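Gratus Fund, Small Workplaces Strand
Progress report from the Skellum office, Fellmont
May 22, 2020

1. The meeting table

When you awarded us 3,000 dollars to make the meeting room fit for meetings, the application promised "a clear shared surface." We have the surface. The clear part is scheduled.

The table has proved popular with everything except meetings. Packages go there on arrival and settle in. The gift box with the red bow has seniority.

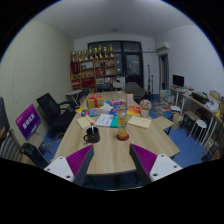 2. Spending to date

We have spent 998 dollars, nearly all of it on the table and its delivery. A further 500 is set aside for closed storage, which we now see should have come first. The bookcase was meant to absorb the overflow, but the trophies got to the top of it before we did, and moving them is considered bad for morale.

3. The front end

Work began at the end nearest the door to Bunting, our smaller room. The house rule is one drink and one mug per person, and everything else goes home or in a drawer. Compliance is partial. The mug is currently in use as a lollipop stand.

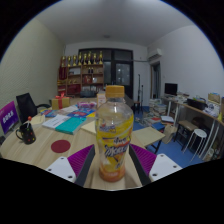 Front end of the table, with bottle and mug.

Paper is the harder problem. We listed 71 items in the first sort, and most were claimed by someone who "still needs that." Booklets and notebooks will move to labeled trays once the storage arrives. Coasters were a small purchase that we defend without hesitation.
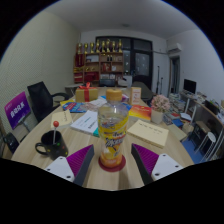 The flowers stay. They were put to a vote, and it was the shortest agenda item of the quarter.

4. Next steps

Order the storage, repeat the sort, and find an owner for the gift box. We expect to hold a full meeting at the table in September and will send the final accounts after that. We would like to carry the unspent balance forward, if the Fund agrees.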